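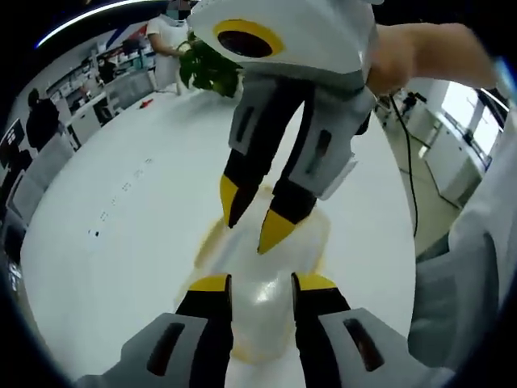

2 minute read

Have you ever wondered why so many big worktables are white? I have! I spend a lot of time at one, and I used to think somebody just liked the color.

A white table is a bit like a page in a coloring book. Anything you drop on it shows up right away. A small red thing far across the table? Easy to spot. Little dark marks? You can see those too, even the faint ones.

Shiny, see-through plastic is trickier. It lets some light pass through and bounces some back, so on white it almost hides. Often it's the edges that give it away - look for a bit of yellow or orange there.

Daylight helps a lot. White things bounce most of the light that hits them, so a table near big windows makes the whole room feel brighter (I love that part).

Try it at home! Put a clear plastic lid on white paper, then move it to dark paper. Which one makes the lid easier to see? Now do the same with a leaf from a green plant. My leaf looked best on white, but my lid looked best on dark blue - see what you get!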